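**Caruso two-bay compost box, by Ridico**

Two bays, one lid each, made for small and middle-sized gardens. One bay you fill, the other one you leave alone until it is ready. We make the box in our workshop in Castdale and we send it flat, with all screws and a printed paper of instructions.

Price: $669, with delivery inside the county

## What you receive

- 3 long walls (front, back and the middle divider with its frame)
- 2 end walls with air slots
- 2 lids on steel hinges
- front boards which slide up and out, one by one
- a bag of screws, with 3 spare ones

The boards are larch, without paint or oil. Larch becomes gray after the first winter and this is normal. If you prefer a color, please wait until the wood is well dry, and paint only the outside.

## Where to put it

The box has no floor. It must stand on earth, so that the worms can come in from below. Half shade is the best place. In full sun the heap dries too quickly, and you will carry water to it all summer. Leave 30 inches free in front, because you will need this space for the fork and the wheelbarrow.

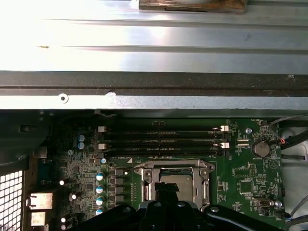
The ground should be level, but it does not need to be perfect. Ihor Tkachenko, who builds the boxes, puts a flat stone under the low corner and checks with a spirit level across the top of the divider. When the divider stands straight, the front boards slide easily.

## Filling

Start with a layer of thin branches, then kitchen peels and dry leaves in turns. Grass should go in thin layers only — a thick layer turns into a wet mat and begins to smell. Cooked food, meat and bread we do not recommend, as they call the rats.

A box filled in May can be turned into the second bay at the end of summer. Take out the front boards of both bays before you start, it saves your back.

## Extras

**Hondby mesh base.** Galvanized wire mesh, cut to the size of the box. It goes under the walls before you fix them. Worms pass through it and rats do not. For gardens near a stream or a henhouse we advise it strongly.

**Spare front boards.** Sold by the piece. Please tell us if your box is the older model, the groove was more narrow then.

## Orders and questions

Sowmya Rajan answers the mail and the telephone. Orders which arrive before noon on Friday leave the workshop the next week. You can also collect the box yourself — the packet fits in a station wagon with the back seats down, and we help with the loading.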